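4.2 Wie wir an die Akten gekommen sind (und was darin fehlt)

Ich gebe zu, dass ich mir die Datenerhebung leichter vorgestellt hatte. Mein Plan war: Ich frage bei den Versicherern nach, bekomme eine Liste aller Fahrzeuge mit wirtschaftlichem Totalschaden und schaue dann, welche davon wieder auf der Straße gelandet sind. So sauber führt aber kein Haus seine Bestände. Bretine trennt zwischen Restwertverkauf und Verschrottung, Hernico kennt nur das Feld »abgewickelt«, und was aus einem abgewickelten Wagen wird, steht bestenfalls in einer Freitextnotiz -- manchmal auf Papier, manchmal eingescannt und schief.

Am Ende lagen mir 3.025 Schadenakten vor. Davon konnte ich 1.739 verwenden, also diejenigen, bei denen Gutachten, Käuferangabe und Abmeldebestätigung zusammen in der Akte lagen. Der Rest fiel heraus, meistens wegen der Käuferangabe. Ich habe lange überlegt, ob ich die unvollständigen Akten nicht doch irgendwie mitnehme (verlockend war das!), aber dann hätte ich ausgerechnet bei der Frage schätzen müssen, um die es mir geht: Wer kauft diese Autos, und weiß der Verkäufer, wer da kauft?

Zum Kodieren noch ein Wort. Ich habe jede Akte zweimal gelesen, mit mehreren Wochen Abstand, und beim zweiten Durchgang meine ersten Eintragungen verdeckt gehalten. In 16 Fällen kam ich zu einem anderen Ergebnis als beim ersten Mal. Fast immer ging es darum, ob ein Käufer als gewerblich oder privat zu führen ist, denn ein Briefkopf macht noch keinen Händler. Diese Fälle habe ich als »ungeklärt« eingetragen und in Tabelle 3 gesondert ausgewiesen. 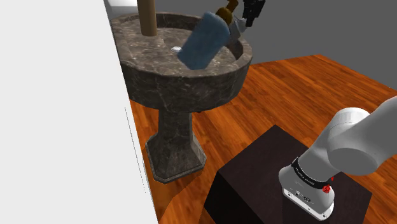

Abb. 2: Marmoriertes Waschbecken mit blauem, schwammähnlichem Gegenstand am Greifer (Simulation).

Was hat mich am meisten überrascht? Wie wenig die Einstufung im Gutachten für den weiteren Weg des Fahrzeugs bedeutet. Ich hatte erwartet, dass schwer beschädigte Wagen überwiegend an Verwerter gehen und die leichteren Fälle an Händler. In den Akten von Bretine stimmt das noch halbwegs. Bei Hernico dagegen entscheidet vor allem das Gebot: Wer über die Restwertbörse Sudholm am meisten bietet, bekommt den Wagen, und das Gutachten reist als Anhang mit -- wenn es denn mitreist. Ob es der nächste Käufer noch zu sehen bekommt, lässt sich aus den Akten nicht beantworten. Ich habe danach gesucht, glauben Sie mir.

Man kann nun sagen, das sei eben Sache des Käufers, und in den Gesprächen mit den Schadenabteilungen ist mir dieser Satz auch begegnet. Rechtlich mag das in vielen Konstellationen tragen. Mich beschäftigt eher die praktische Seite: Der Versicherer ist in dieser Kette die letzte Stelle, bei der Gutachten, Lichtbilder und Fahrgestellnummer beieinanderliegen. Danach zerfällt die Information ziemlich schnell, und wer sie wieder zusammensetzen will, ein Ermittler etwa oder ein misstrauischer Gebrauchtwagenkäufer, braucht Geduld und gute Kontakte.

Zwei Einschränkungen muss ich hier noch loswerden. Erstens stammen die Akten nur aus zwei Häusern, und beide haben freiwillig mitgemacht. Ein Versicherer mit chaotischer Aktenführung wird mir kaum seine Schränke öffnen, mein Bild dürfte also eher zu freundlich ausfallen. Zweitens sehe ich Betrug nur dort, wo ihn schon jemand vermerkt hat. Was unauffällig weiterverkauft wurde, sieht in meinen Daten genauso aus wie ein ehrliches Geschäft. Das Ghaffari-Verfahren, das ich in Abschnitt 5 verwende, mildert das Problem ein wenig, weil es auf wiederkehrende Käuferadressen achtet. Lösen kann es das nicht. 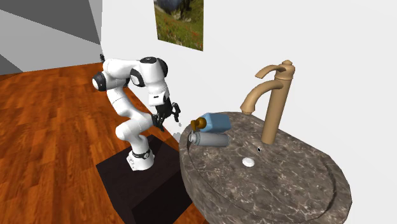
4.3 Auswertung der Käuferangaben

Für die Auswertung habe ich zunächst alle Schreibweisen vereinheitlicht, Umlaute und Rechtsformzusätze eingeschlossen. Das klingt nach Fleißarbeit und war es auch. Erst danach habe ich die Adressen abgeglichen und jede Mehrfachnennung noch einmal in der Originalakte nachgeschlagen.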